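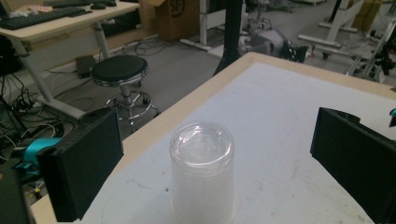 A clear plastic cup standing upside down on a white table.

# The Upside-Down Cup

By Mared Trevor

A cup is a simple thing. It has a side, a bottom and an open top. Most days you fill it, drink from it and put it down again without looking at it much.

Turn it over and it is easier to study. The closed end is now on top, and you can see how it is made. A thin rim runs around the flat bottom. The side goes down to the table in one smooth curve, all the way around.

These pages are about clear plastic cups. You will read how they are made, why you can see through them, and what happens to them afterward. There are also some things to try at a table. You will need one clear plastic cup, a sheet of paper, a stiff card and a big bowl of water.

## How a cup gets its shape

A clear plastic cup can start as part of a flat sheet. The sheet comes to the factory on a roll, like a very large roll of tape.

First the sheet passes through a heater. Plastic of this kind gets soft when it is warm. It does not have to melt into a liquid. It only has to bend and stretch easily, like warm cheese.

Next the soft sheet goes over a mold. A mold is a block of metal with holes in it, and each hole is the shape of a cup. Air and a metal plug push the plastic down into the holes. The mold is cool, so the plastic turns hard again very quickly.

Then a cutter trims the cups out of the sheet. The leftover sheet looks like a net full of round holes. It can be chopped up, melted and made into a new sheet.

At the Jireck factory in Hirkau, one machine makes 1000 cups before the workers stop it to check the edges. Dilani Jayasinghe works there. She picks up cups from the end of the line and looks at them against a lamp. She is looking for thin spots, cracks and bubbles.

"A thin spot looks brighter than the plastic next to it," she told me. "You get used to seeing it."

The cups are then stacked one inside the other. This works because a cup is wider at the mouth than at the bottom. If cups had straight sides, like a can, they would not slide into each other, and a box would hold far fewer of them.

## Why can you see through it?

Light travels in straight lines. When it hits a wooden door, it stops. Some of it bounces back to your eyes, and that is how you see the door.

When light hits clear plastic, most of it goes straight through. It comes out the other side and keeps going. So you see whatever is behind the cup.

A little of the light does bounce off. That is why you can still see the cup itself. Look for bright spots on the part nearest the lamp. Those spots are called highlights. You may also find small, bent pictures of the room on the side of the cup. They are reflections, and they are bent because the side of the cup is curved.

Some parts of a clear cup can look milky or even white. The word for this is *frosted*. It happens when light does not go straight through but gets sent off in many directions. We say the light is *scattered*. Tiny scratches can do it. So can a rough surface, or lots of little drops of water. Fog looks white for the same reason. Each drop in the fog is clear, but all the drops together scatter the light.

**Try it:** Breathe slowly on the outside of a cold, clear cup. The plastic turns cloudy. Wait a minute and it turns clear again as the tiny drops of water go back into the air.

## What is the rim for?

A flat piece of thin plastic is floppy. A curved or folded piece is much stiffer. You can test this with paper.

1. Hold a sheet of paper by one short edge. The other end droops.
2. Fold the long edges up a little, so the sheet is like a tray.
3. Hold it by the short edge again. It droops much less.

The rims on a cup work like the folds in the paper. They let the maker use thin plastic and still have a cup that keeps its shape when you pick it up.

A ring around the bottom does a second job on many cups. When the cup stands the right way up, it rests on the ring. The middle of the bottom stays a tiny bit above the table. If the middle bulged down instead, the cup would rock.

## Which way up is steadier?

Stand a cup the right way up and tap it gently near the top with one finger. Now turn it over and tap it again, at the same height.

For most cups, the upside-down cup is harder to tip. There are two reasons. The wide end is on the table, so the cup has a bigger base. Also, more of the cup's plastic is now down low. Things with a wide base and their weight low down are steady. Race cars are built this way, and so are traffic cones.

Now put some water in the cup, right way up, and tap it again. It is steadier than it was with nothing in it. The water adds weight near the bottom.

## Choosing a table

You need a flat, steady table for the things in these pages. If a table slopes, water in a cup still stays level, but the cup leans, and you may get the wrong answer when you compare one cup with another.

A white tabletop is useful. Clear plastic can be hard to see on a dark or patterned table, and on white you can spot drips from colored water right away. Scuffs and smudges on the surface do not matter. Bumps do.

To check whether a table is flat, bend down until your eyes are level with the top. Look along it to the far edge. The edge should make one straight line with no dips in it. If you do not have a white table, a large sheet of white paper will work, as long as you keep it dry.

Work near the middle and leave plenty of room on both sides of the cup.

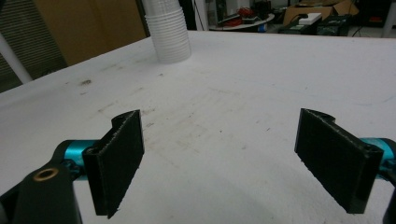

## The dry paper test

A cup with nothing to drink in it is still full of something. It is full of air. You can prove it.

1. Fill a big bowl with water. It should be deeper than your cup is tall.
2. Crumple half a sheet of paper and push it into the bottom of the cup. It must stay there when you turn the cup over.
3. Turn the cup upside down.
4. Push it straight down into the water. Do not tilt it.
5. Count to 8.
6. Lift it straight up. Dry the rim with a towel, then pull out the paper.

The paper is dry. The air in the cup could not get out, so it kept the water away. If you look through the side of the cup while it is under the water, you can see that a little water does come up inside. The water squeezes the air into a slightly smaller space.

Do it once more, and this time tilt the cup while it is under. Big bubbles come out. That is the air leaving, and water goes in to take its place. Now the paper is wet.

Long ago, people used this idea to work under the sea. They sat inside a huge, heavy cup called a *diving bell*. It was lowered into the water with its open end down, and the divers breathed the air trapped inside.

## The card test

Do this one over the bowl. Ask a grown-up to help the first time.

1. Fill the cup to the very top with water.
2. Lay a stiff, flat card over it. A postcard is good. The card must cover the whole mouth of the cup.
3. Hold the card in place with your palm and turn the cup over.
4. Slowly take your hand off the card.

The card stays on and the water stays in. Air presses on everything, from all sides, including from below. The push of the air under the card is enough to hold up the water. The wet card also sticks to the rim and stops air from slipping in.

If it does not work, the card is probably bent, or there is a gap somewhere. Get a new card and try again. Mine fell off 7 times before I got a flat one.

## Where do old cups go?

Plastic lasts a very long time. A cup that blows into a hedge will not rot like an apple core. It can crack into smaller and smaller bits, and the bits stay in the soil or wash into rivers.

Some towns collect clear cups and some do not. You have to look at the list for the place where you live. In Hirkau, a company called Wastetti picks them up with the bottles. The cups are washed and chopped into flakes. One large sack holds the flakes from 3000 cups. The flakes can be melted and rolled into new sheet, which goes back to the start of the story.

A cup with food stuck to it can spoil the flakes around it, so give it a quick rinse first.

You can also keep a cup and use it again. Upside down, it makes a good cover for a seedling. Light gets in, and the air inside stays damp. Lift the cup for a while each day so the plant gets fresh air.

## Words to know

**Frosted:** cloudy or milky, so that you cannot see through clearly.

**Highlight:** a bright spot where light bounces off something shiny.

**Mold:** a hollow shape used to form soft material.

**Reflection:** what you see when light from one thing bounces off another.

**Scatter:** to send off in many directions.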